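# Chapter 2: Property Offences and the First Court Appearance

This chapter is about offences against property and what happens to an accused person between the arrest and the first plea. Students often arrive with the idea that theft and break and enter are the same offence with two names. They are separate charges, and each has its own elements that the Crown must prove.
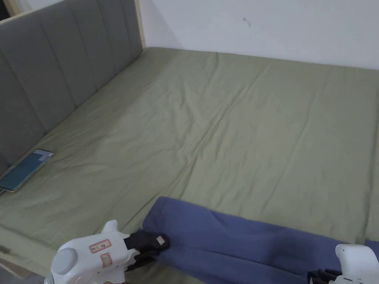
## 2.1 Theft and break and enter

Theft requires a taking without right, and the intention to deprive the owner. Break and enter is concerned with the place. An accused may be guilty of it even when nothing was carried away, if the intention to commit an offence inside can be proved. A dwelling is treated more seriously than a shed or a shop, and the reader should keep this in mind when reading the Hindham materials later in the chapter.

The value of the goods decides which kind of theft is charged. It does not decide whether a theft took place. A bicycle worth 300 dollars and a parked car can both be stolen, but the sentences available to the judge are very different.
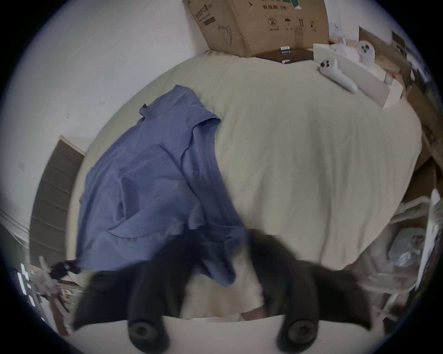
**A note from G. Panasiuk, Instructor, Criminal Procedure, Plestis College**

When I teach this part, I ask the students to write the elements of the charge before they read any facts. It is slow work at the beginning. By February most of them do it in the margin without being told.

## 2.2 Warrants and release

A warrant for arrest is issued by a judge or a justice who is satisfied that there are reasonable grounds. After the arrest, the police may release the person on a promise to attend court, or may hold the person for a bail hearing. Earlier convictions are considered at this hearing, but they are not evidence that the accused committed the new offence.

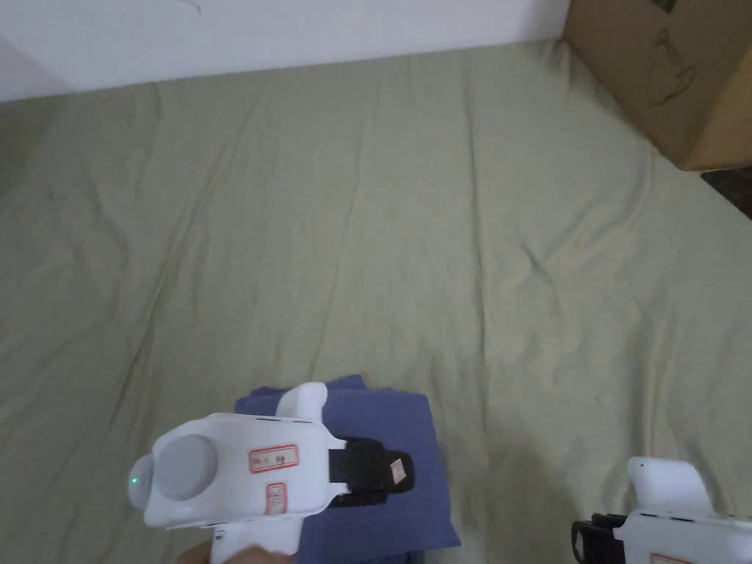
**Exercise set by G. Panasiuk, instructor and chapter author**

The Grokenside exercise at the end of the chapter takes 30 minutes. Work in groups of 2, one student for the Crown and the other for the defence, and exchange the roles before you begin section 2.3. Bring your notes on bail conditions, as the exercise assumes that you have read them.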